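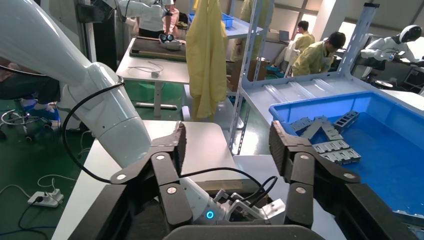
FOR IMMEDIATE RELEASE

Vimiren Opens Archive of Full-Length Political Interview Transcripts

Collection covers 754 broadcast interviews and lists every cut made before airing

BEDOYA – Vimiren, the publisher of reference material on broadcast news, has opened its archive of political interview transcripts to the public. The archive contains 754 interviews with candidates and officeholders, recorded by local and regional stations. Each entry sets the full recorded conversation beside the version that went to air.

Access is free and does not require an account. Newsrooms and schools that need bulk downloads can apply for a separate access key.

Vimiren received 773 recordings from participating stations. Nineteen were left out of the first release: 11 had incomplete audio, and eight could not be matched to a broadcast version. These recordings will be added if the stations supply the missing material.

How entries are structured

Every transcript is divided into numbered turns. A turn begins when a speaker starts talking and ends when another speaker takes over. Interruptions are logged as separate turns and carry a time code for the point at which both voices are heard.

Questions are tagged as first questions, follow-ups or repeats. A repeat is a question put again in the same or nearly the same words after the guest has answered or declined to answer. The tags describe form only. Vimiren does not rate questions as fair or unfair, and the archive does not assign scores to hosts or guests.

Material removed before broadcast is displayed in gray type with its length in seconds. Where the order of questions was changed in editing, the original turn number is retained, so readers can reconstruct the sequence as recorded.

Transcription and checking

First drafts were produced with Hondoto, Vimiren's in-house transcription software, and then corrected by two editors working separately. Differences between the two corrected drafts went to a third editor. Words that none of the three could make out are marked as unclear and are not guessed at.

Interviews conducted partly or entirely in Spanish are presented in the original language with an English translation in a parallel column. Translations were prepared from the recording, not from on-air captions or the voice of an interpreter.

Corrections

Stations, hosts and guests may request a correction through the form attached to each entry. Requests are answered within 10 business days. An accepted correction is listed at the foot of the transcript with the earlier wording, and the version number of the entry is raised by one. Opinions about an interview are not accepted as grounds for correction.

Availability

The archive is online now. Search by speaker, station, office sought and topic is included at launch. Search by question tag will follow in July, together with audio playback for entries where the station has granted the rights.

A printed guide to the tagging rules is available on request from Vimiren's Bedoya office.

About Vimiren

Vimiren publishes transcripts, indexes and style references for broadcast newsrooms. It is based in Bedoya and is a division of Dronero Media Reference.

Media contact: Vimiren Press Office, Bedoya

###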